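공유 작업실 로봇팔 만들기 강의 노트
4회차: 두 팔을 한 테이블에 올리기

지난번에 한 팔짜리로 컵 옮기기까지 했죠. 이번에는 팔이 두 개입니다. 부품값이 두 배가 되는 건 다들 각오하셨을 테고(제가 쓴 돈은 공구 빼고 한 팔에 1,877유로였어요), 사실 돈보다 골치 아픈 건 케이블이에요! 저는 첫 주 내내 케이블만 다시 묶었습니다.

먼저 베이스부터 볼게요. 금속 마운팅 플레이트를 상판에 넣고 그 위에 액추에이터를 볼트로 고정합니다. 저는 처음에 클램프로 대충 물려 놨다가 팔을 뻗을 때마다 베이스가 조금씩 돌아가서 결국 전부 뜯었어요. 볼트는 손으로 다 걸어 둔 다음 대각선 순서로 조이세요. 한쪽부터 꽉 조이면 플레이트가 살짝 뜹니다.

링크는 구멍 뚫린 흰색 곡선형을 그대로 씁니다. Svenja Albers가 올린 Hestine 도면에는 직선형도 있는데, 테이블 가까이 내려올 때 팔꿈치 쪽이 자꾸 걸리더라고요. 출력은 한 개에 8시간 걸리니까 자기 전에 걸어 두세요.
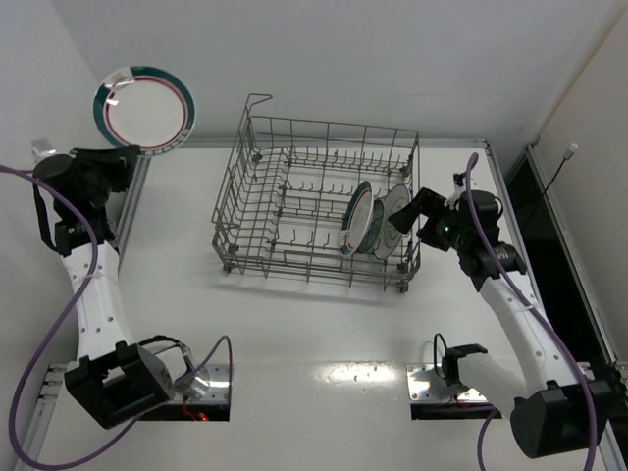
그림 1. 접시와 식기 건조대로 하는 양팔 작업. 왼팔 그리퍼가 접시를 세워 들고 있고, 오른팔은 건조대 쪽으로 뻗어 있다.

그림에서 보라색 케이블을 눈여겨보세요. 왼쪽은 그리퍼에서 고리를 그리며 내려오고, 오른쪽은 손목에서 위로 한 번 넘어갔다가 링크를 따라 내려가죠. 여유 길이를 아끼지 마세요. 손목을 끝까지 돌려 보고, 그때도 팽팽해지지 않을 만큼 남긴 다음에 묶는 겁니다. 반대로 너무 길면 그리퍼 앞으로 처져서 접시랑 같이 집혀요(네, 제가 해 봤습니다).

연습 물건으로 접시를 고른 건 꽤 까다로워서예요. 얇고 둥글고, 테두리를 잡으면 손목에 걸리는 힘이 생각보다 큽니다. 그리퍼 힘은 약하게 시작해서 조금씩 올리세요. 건조대 살 사이에 넣고 빼는 건 각도가 조금만 틀어져도 걸리니까, 건조대 가까이에서는 속도를 확 낮추고요.

두 팔이 부딪히는 문제는 Reinhold Wegener 방식을 따릅니다. 건조대 위쪽을 공용 구역으로 잡고 한 팔이 들어가 있으면 다른 팔은 밖에서 기다리는 거예요. 느리긴 해도 손가락 부품 값이 안 듭니다! 설정 파일에서는 shared_zone 항목이고, 여유 거리는 13mm로 두었어요.

다음 시간까지 해 올 것
베이스 고정하고 손으로 흔들어 보기
전원 끈 상태로 관절을 하나씩 끝까지 돌리면서 케이블 확인하기
공용 구역 켜고 빈 그리퍼로만 왕복시켜 보기 (접시는 아직 안 돼요)

막히면 Ladier 게시판에 로그랑 같이 올려 주세요. 로그 없이 “안 움직여요”만 쓰시면 저도 답을 못 드려요. 카메라 보정은 9월 모임에서 다룹니다.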